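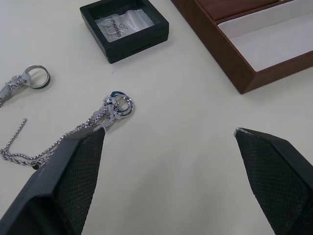 手首カメラから見た作業台。二連リングのペンダントと、透明ふたの黒い小箱

2018年6月25日

Claltirixの二本指グリッパーキット「Losach」、届いてからずっと触っています。楽しい! 前に4月の記事で「チェーンをつまめるハンドが欲しい」と書いたら、読んでくださっていたレナ・シュチェパンスカさん(Lena Szczepańska、Claltirixでキットの取り扱いを担当している方です)からメールをいただいて、それなら試用プランがありますよ、と教えてもらったのが始まりでした。試用といっても料金は普通に払っています。提供品ではないので、気になったところもそのまま書きます。

うちのブログを最近読み始めた方のために書いておくと、私がやりたいのはアクセサリーの片付けです。机の上に散らばったネックレスやリングやキーホルダーを、ロボットアームでつまんで、箱やトレイに戻す。それだけ。それだけなのに、もう一年以上やっています(笑)。アームのほうは前の記事から変わっていません。手先だけをLosachに付け替えました。

キットの中身は、グリッパー本体、指が一組、滑り止めパッド、手首用の小型カメラ、ケーブル一式、それと固定用のねじが8本。組み立ては日曜大工に慣れている人ならまず困らないと思います。説明書は英語とポーランド語で、図が大きいので字を読まなくてもだいたい進めます。私は最初、カメラのケーブルを本体の内側に通すのを忘れて、全部締めてから気がつきました。説明書のいちばん最初の図にちゃんと描いてありました。読みましょう。

で、指です。この指がいいんです!

黒くて先が細くなっていて、内側に細かい格子目のパッドが貼ってあります。前に使っていた平たいゴムの指は、チェーンの上から押さえると、横にすべってするっと逃げてしまうことが多かったのですが、Losachのパッドは目に引っかかる感じがあって、押さえたチェーンがその場に残ってくれる。初めて細いチェーンをすっと持ち上げたときは、夜中なのに声が出ました。家族には怒られました。

先が細いのも効いています。アクセサリーって、机に置くと本当に薄いんですよね。リングは横倒しになるし、チェーンはべたっと寝るし、指が太いと閉じる前に机に当たってしまう。Losachは机ぎりぎりまで下ろしてから閉じられるので、寝ているものに強いです。ただし下ろしすぎると当然先端が机をこすります。高さの調整だけは最初に時間をかけたほうがいいです。私は机の高さを測るプログラムを適当に書いていたせいで、初日に何度かひやっとしました。

手首カメラについて。

画角は広めで、自分の指が両方とも画面に入ります。これを「邪魔」と感じる人もいるかもしれませんが、私は断然こっち派です。指と物の位置関係が一枚で分かるので、あとで見返したときに「あ、右に寄りすぎていたな」とすぐ気づける。横から撮る固定カメラだけの頃は、失敗の理由が分からなくて、同じ動きを何回もやり直していました。

苦手なのは光るものです。銀のチェーンに照明が当たると、粒みたいな反射が並んで、どこまでが一本なのか私の目でも迷います。透明なビニールがからむとさらに難しい。新品のアクセサリーって、チェーンに透明なタグや包みが付いたままのことがあるでしょう。あれがくしゃっと光るんです。私はあえて外さずにやっています。実際に片付けたいものが、そういう状態で机に転がっているので。

照明は真上の強いライトをやめて、部屋全体をやわらかく照らすようにしたら、だいぶ落ち着きました。机が白いので、暗くしすぎなければ影もきつく出ません。白い机はおすすめです。銀色のものには黒い机のほうがいいという話も聞くのですが、指も黒いので、うちの場合は白のほうが見分けやすそうだと思っています。黒い布も買ってあるので、そのうち比べます。

さて、今回いちばん熱中したのが、チェーンの房が付いたキーホルダーです。

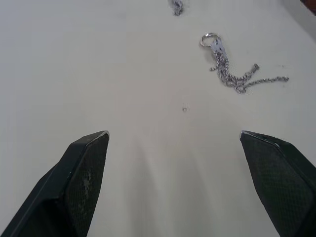

難しいのは「どこをつまむか」で、同じキーホルダーでも置き方が変わるたびに正解が変わります。リングのところをつまめれば、あとは房がぶら下がってついてくるだけなので楽。金具の平たいところでもいい。でも房の先っぽをつまんでしまうと、持ち上げたときに重い側が振り子みたいに揺れて、置き場所がずれます。チェーンが何本かに分かれて別々の方向に伸びているときなんて、指を下ろす場所によっては全部巻き込んで、絡まったかたまりを作ってしまう。一度それをやって、ほどくのにロボットの作業時間よりずっと長くかかりました。

そこで使ったのが、オプションのソフト「Rashti」です。キットを申し込むと試用版がついてきます。アームを手で動かすか、付属の操作パッドで動かすかして、その動きとカメラの映像を一緒に記録していくソフトで、記録したあとに一回ごとの名前付けや、成功と失敗の振り分けができます。

このソフト、地味に見えてすごくよくできています。まず、録り始めと録り終わりが操作パッドのボタンだけで済む。前の環境では、片手でアームを動かしながらもう片方の手でキーボードを叩いていたので、最初の数秒が毎回「私があわてている映像」になっていました。それがなくなっただけで気持ちが全然違います。一覧で最初の画面がずらっと並ぶのもいいです。似たような置き方ばかりで録っているのが一目で分かります。私はどうやら、キーホルダーを右側に置く癖があるらしい。意識して左にも置くようにしました。

キーホルダーだけで100回録りました。100回ですよ。夕食のあとに少しずつやって、途中からは変な話ですが、自分のつまみ方がうまくなってきて、最後のほうは見返しても気持ちがいいです。リングのほうから近づいて、指を開いたまま一度止めて、まっすぐ下ろす。この「一度止めて」を入れるようにしてから、失敗がぐっと減りました。操作する人間の側の上達もばかにできません。

試用版で困るのは保存数の上限で、全部で2000件までです。個人で遊ぶには十分な気もするし、ペンダントもリングも小箱も、と欲張り始めると足りなくなる気もします。上限に近づくと警告が出て、古いものを書き出せば空きができる仕組みなので、行き止まりにはなりません。ただ、その書き出しがちょっと遅い。寝る前に始めて、朝見たらまだ動いていた日がありました。ここは改善してほしいなあと思って、レナさんに長いメールを送ってしまいました。返事は早くて、次の版で圧縮のやり方を選べるようになる予定だそうです。楽しみ!

ほかに気になったところも書いておきます。

ひとつはパッドの汚れ。格子目なので、細かいほこりが入ります。柔らかい歯ブラシで払えばきれいになるのですが、黒いパッドに白っぽい跡がつくと目立つし、私はつい放っておいてしまうほうなので、掃除の予定を手帳に書くことにしました。左右で汚れ方が違うこともあるので、片方だけ見て安心しないように。パッドだけの交換品も、Plaludonの通販で買えます。指ごと買い替えなくていいのはうれしいです。

もうひとつ、閉じる力の目盛りが粗い。いちばん弱くしても、薄いビニール袋に入った小さなフープピアスだと、袋の上からつまむのが少し怖いです。私は袋の端を狙うようにしています。リングやキーホルダーの金具ではまったく気になりませんでした。やわらかいものや繊細なものが中心の人は、申し込む前に問い合わせたほうがいいかもしれません。

それから動作音。閉じるときに「ジッ」と鳴ります。昼間は平気、夜は少し気になる。タオルを敷いたらどうかと思ったのですが、音の出どころは本体の中なので意味がありませんでした。

そうそう、組み立てで一か所だけ、指の取り付け角度がどうしても左右で合わなくて困っていたら、Plaludonの掲示板でゲノヴェファ・ドマンスキさん(Genowefa Domański)という方が、ねじを一度全部ゆるめて、指を閉じた状態で締め直す方法を書いてくれていました。やってみたらぴたっと揃いました。ありがとうございます。掲示板はほとんど英語ですが、写真つきの投稿が多いので眺めているだけでも勉強になります。イヤホンのコードを束ねている人、裁縫箱を整理している人、みんな小さいものと格闘していて、仲間がいた!という気持ちです。

試用プランの期間は4週間で、気に入ったらそのまま買い取りに切り替えられます。私は切り替えました。途中の確認メールに返信するだけだったので、あっけなかったです。送り返す場合は元の箱が必要だそうなので、箱は捨てないでください。うちは捨てる寸前でした。

向いているのは、すでにアームを持っていて、手先で悩んでいる人だと思います。アームもこれから、という人には、つなぎ込みの部分で少し戸惑うところがあるはずです。Losachの対応表に自分のアームが載っているかどうか、まずそこを見てください。載っていなくても変換板で付くことがあるみたいですが、私は試していないので何とも言えません。

次はトレイに入れる側をやります。机からつまみ上げるのと、仕切りのあるところに下ろすのとでは、また別の難しさがありそうで、とくにチェーンは、下ろしたあとに端が縁からはみ出すんですよね。指を開く前に少し横へ振ったらどうかな、と考えていて、昨日ちょっとだけ試したら、うまくいったりいかなかったり。もう少し録りためてから書きます。対応してほしいアクセサリーがあったら、コメント欄でリクエストをどうぞ。ブローチだけは針が怖いので、しばらく待ってください。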